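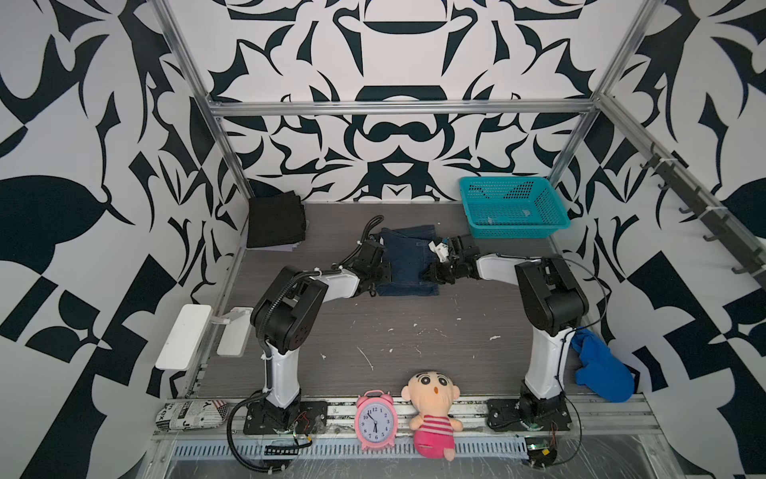
흑백 문양 벽면과 회색 나뭇결 상판

회사 소개

플레쿨레오(Plekuleo)는 숙박업소와 식음료 업장에 린넨을 임대하고 세탁, 마감, 수선을 수행하는 업체이다. 취급 품목은 침대 시트, 베개 커버, 목욕 수건, 냅킨, 테이블보이며 의류와 커튼은 취급하지 않는다. 현재 거래 업장은 767곳이고, 대부분 객실 수가 적은 소규모 숙소이다.

대표는 콘스탄사 브라보(Constanza Bravo)이다. 섬유 가공 공장에서 염색 견뢰도 시험을 맡다가 수선 전문 작업장으로 사업을 시작하였고, 이후 세탁 설비를 인수하면서 임대업으로 전환하였다. 수선 부문은 지금도 별도 부서로 유지된다.

사업장

사업장은 두 곳이다. 굴타노(Gultano) 공장은 입고, 분류, 세탁, 건조를 담당한다. 단데일(Darndale) 작업장은 다림질, 접기, 검수, 수선, 출고를 담당한다. 세탁이 끝난 물량은 밀폐형 운반함에 담아 매일 저녁 단데일로 이송한다. 오염 린넨과 세탁 완료 린넨은 같은 차량에 싣지 않는다.
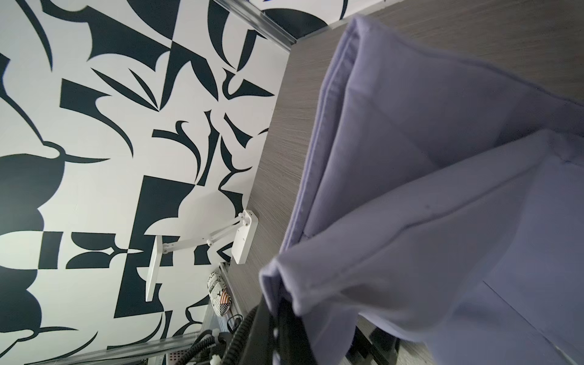 라벤더색 천의 접힌 단과 박음선

품목 및 원단

자사 규격 제품군의 명칭은 곤달(Gondal)이다. 면 100% 수건류와 면·폴리에스터 혼방 시트류로 구성되며, 색상과 치수를 조합한 등록 품목은 거의 369종에 이른다. 유색 품목은 반응성 염료로 염색한 원단만 사용한다. 백색 품목과 유색 품목은 세탁 조를 분리하고, 유색 품목에는 염소계 표백제를 투입하지 않는다.

가장자리는 두 번 접어 박는 방식을 기본으로 한다. 모서리는 되돌아박기로 보강한다. 반복 세탁 시 손상은 원단 중앙보다 모서리에서 먼저 발생하므로 검수자는 모서리 네 곳, 긴 변, 짧은 변, 중앙 순으로 확인한다.
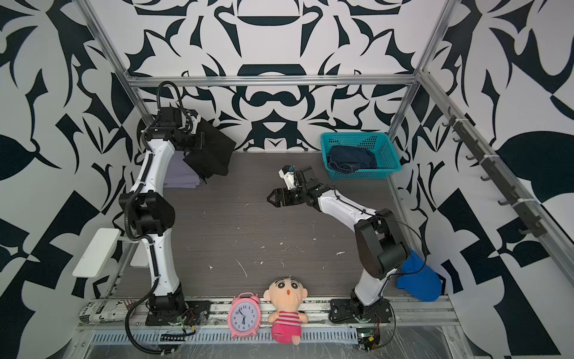

접힌 라벤더색 천과 그 위로 늘어진 검은 천

검수와 수선

검수 결과는 여섯 등급으로 기록한다. 1등급과 2등급은 그대로 출고한다. 3등급은 올 풀림이나 박음선 이탈이 있는 제품으로, 수선 후 재검수한다. 4등급은 재세탁 대상이다. 5등급은 치수를 줄여 냅킨이나 행주로 전환하고, 6등급은 폐기한다. 등급 기준표는 카탈리나 시스테르나스(Catalina Cisternas) 품질팀장이 관리하며, 현행 판의 개정일은 2019년 7월 27일이다.

수축률은 품목별로 기준 치수 대비 변화량을 측정하여 관리한다. 측정 전 시료는 항온항습실에 두어 수분율을 안정시킨다. 장력을 가하지 않은 상태로 평평하게 펴고 경사 방향과 위사 방향을 따로 잰다.
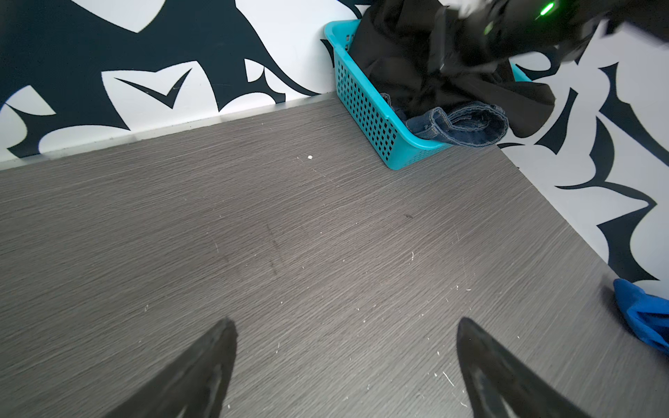
측정값이 허용 범위를 벗어나면 해당 입고분 전체의 출고를 보류하고 건조 온도 기록을 먼저 대조한다. 건조 조건에 이상이 없으면 원단 공급처에 시료를 보내 재시험을 요청한다. 보류 기간에 발생하는 부족분은 예비 재고로 대체하며 고객에게 추가 비용을 청구하지 않는다.

계약 및 문의

임대 계약은 품목별 기준 수량을 정하여 체결한다. 분실 수량은 월말에 정산하고, 통상적인 마모는 정산 대상에서 제외한다. 고객 소유 린넨의 수선만 의뢰하는 것도 가능하다. 이 경우 섬유 혼용률 표시가 남아 있어야 하며, 표시가 없으면 시험편 채취에 동의하여야 접수된다. 문의는 단데일 작업장 접수처에서 받는다.

댓글

바닷길민박
수건만 따로 임대 계약할 수 있나요? 시트는 저희가 직접 세탁합니다.

플레쿨레오 접수처
가능합니다. 품목별 계약이므로 수건류 기준 수량만 정하시면 됩니다.

hemline
5등급 전환품은 따로 판매하는지 궁금합니다. 주방용으로 쓰려고 합니다.

모퉁이식당
테이블보 모서리 수선 맡겼는데 박음질 간격이 원래 것보다 촘촘하네요. 원래 간격대로 해 달라고 요청해도 되는지요.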